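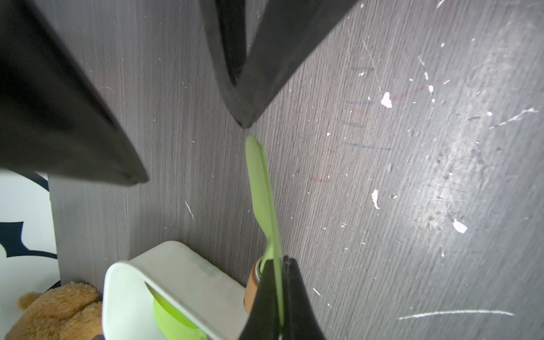 Hellgrün, vorne schmal und rund: der Spatel.

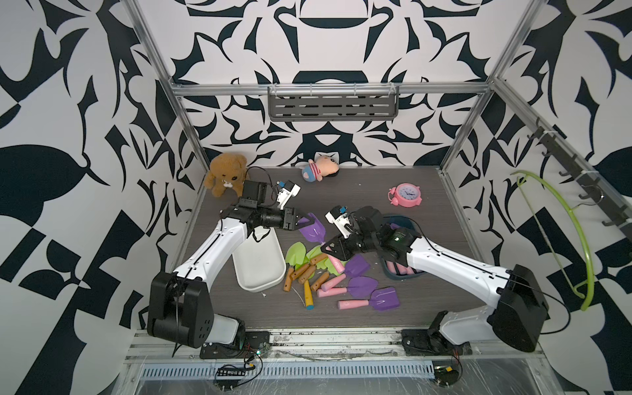
Von der Autorin dieses Tagebuchs, Übersetzerin und Sauerteiganfängerin

Dezember, kurz nach halb sechs morgens

Ich bin schon wieder vor dem Wecker wach, weil ich wissen wollte, was der Teig macht. So weit ist es gekommen! Vor zwei Monaten habe ich Brot noch beim Bäcker unten in Drulville geholt und fand das völlig in Ordnung, und jetzt stehe ich im Bademantel in der Küche und leuchte mit der Taschenlampe in eine Schüssel.

Also, der Stand der Dinge. Gestern Abend Vorteig angesetzt, 340 Gramm Roggenmehl aus der Mühle in Drindard, dazu Wasser und ein ordentlicher Löffel vom Ansatz. Im Buch steht, er soll bei 26 Grad reifen. Meine Küche hat nachts 19 (ich habe das Thermometer extra neben die Schüssel gelegt), und natürlich war heute früh nicht viel los. Ein paar Bläschen am Rand, oben eine matte Haut, und gerochen hat es nach nassem Karton. Ich habe ihn dann in den Backofen gestellt, nur mit der Lampe an, und mir fest vorgenommen, den Ofen NICHT vorzuheizen, solange die Schüssel drinsteht. Das ist mir letzte Woche nämlich passiert. Plastikdeckel, 230 Grad. Reden wir nicht drüber.

Später, gegen elf

Gearbeitet, na ja, halb. Die Bedienungsanleitung für die Kenolance-Pumpe liegt immer noch da, nächste Woche ist Abgabe, nach der letzten Zählung sind es fast 3.000 Wörter, die fehlen, und jedes zweite davon ist „Dichtungsring“. Zwischendurch dreimal in den Ofen geschaut. Beim dritten Mal war er hochgekommen, so richtig, mit Kuppel und allem, und der Geruch war auf einmal säuerlich und ein bisschen nach Apfel. Ich war so stolz, als hätte ich selbst etwas dazu getan.

Dann kam das Kneten, oder was man beim Roggen eben macht, das ist ja eher Rühren im Schlamm. Alles klebt. An den Händen, am Wasserhahn, am Türgriff, weil es genau in dem Moment geklingelt hat (ein Paket für nebenan). Was mir wirklich hilft, ist ein Spatel. Ich hatte das wochenlang mit einem Esslöffel versucht und jedes Mal eine halbe Scheibe Brot in der Schüssel gelassen. Mit einem schmalen Blatt kommt man unten in die Rundung und kratzt alles zusammen, und den Rest streicht man sich damit von den Fingern. Nasse Hände sind übrigens auch so ein Trick, hätte ich das mal früher gewusst.

Nachmittags

Teig in der Form, Geschirrtuch drüber, und ich bin raus an die Lūse gelaufen, damit ich nicht ständig druntergucke. Es war grau und windig, das Wasser stand hoch, am Wehr hingen Äste quer. Ich bin bis zur zweiten Brücke gegangen und habe die ganze Zeit überlegt, warum mir das mit dem Brot so wichtig geworden ist. Vielleicht, weil es so langsam ist. Beim Übersetzen bin ich immer zu spät, da treibt mich jemand, und der Teig lässt sich einfach nicht treiben. Oder es ist bloß der Winter und ich will was Warmes aus dem Ofen, kann auch sein.

Auf dem Rückweg noch Butter gekauft, die gute mit Salz. Und einen Kohlrabi, keine Ahnung wieso.

Abends, schon im Bett

Gebacken! 2 Laibe sind es geworden, weil der Teig für eine Form zu viel war und ich den Rest in die alte Kuchenform gequetscht habe. Der große ist oben seitlich aufgerissen und sieht aus wie ein Erdrutsch, der kleine ist viel hübscher geworden, ausgerechnet der. Eigentlich soll man Roggen einen Tag liegen lassen, bevor man ihn anschneidet. Ich habe vierzig Minuten durchgehalten. Die Krume ist noch etwas klitschig, das Messer war völlig verschmiert, aber der Geschmack - also wirklich, der Geschmack! Kräftig, ein bisschen malzig, mit der Salzbutter habe ich im Stehen vier Scheiben gegessen und danach kein Abendbrot mehr gebraucht.

Beim nächsten Mal weniger Wasser, zehn Minuten länger im Ofen und die Kruste vorher einschneiden. Kümmel vielleicht auch, da bin ich noch unentschlossen. Der Ansatz steht wieder gefüttert im Kühlschrank, ganz hinten neben dem Senf. Und morgen früh setze ich mich als Erstes an die Pumpe und schaue vor zehn in keine Schüssel.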